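# How to lay out a Kim's game tray (without a tray)

Kim's game is the one where everybody stares at a collection of odds and ends for a minute, the odds and ends are covered up, and grown adults discover they can't remember a frying pan. We play it at the Irken hall in Ditham every March and whenever it rains, and after a few years of getting the layout wrong I've settled on the method below.

## What you need

- A table you can walk all the way round
- A plain cloth in one strong colour
- A second cloth, or an old sheet, to cover everything
- Household objects, the duller the better
- Pencils that have been sharpened this decade

## 1. Sort out the cloth

Go plain. I once used a floral tablecloth from the Grotness jumble sale and two people wrote down "roses". Ours is red velvet, which shows up nearly everything and also every crumb, so brush it first, always with the pile.

## 2. Raid the house

Take things from different rooms: something from the desk, something from the kitchen, something from the bottom of a bag. Avoid anything valuable or anything people will want to pick up and discuss. My uncle's Hinojosa barometer was a disaster on both counts.

Food is good, although it needs guarding. Biscuits laid on their side in a row look like a proper object and get remembered. One biscuit on its own gets eaten.

## 3. Big things first

Put the largest item towards a corner and work outwards from it. A pan in the middle pulls every eye straight to it and the rest of the table might as well not be there. Stand tall things upright and keep them away from small flat ones.

Let one or two items half hide behind something else. This causes arguments later, but the arguments are most of the evening. 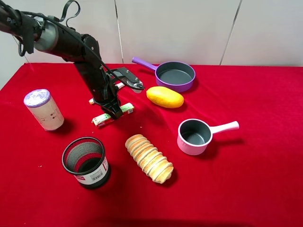
*Red cloth, purple pan at the back, biscuits at the front.*

Mix your colours as well. A yellow fruit beside a purple pan sticks in the mind, while a black mesh pen holder is the sort of thing people look straight through — put one in if you're feeling unkind.

## 4. Cover, wait, uncover

Lower the sheet from both ends. Dragging it across takes the small wrapped things with it, and then you have a different game.

Allow 5 minutes for writing. Score one point per object and knock off a point for anything imaginary. "Biscuits" counts, and so does "crackers". I'm not reopening that one.

Last updated July 6, 2007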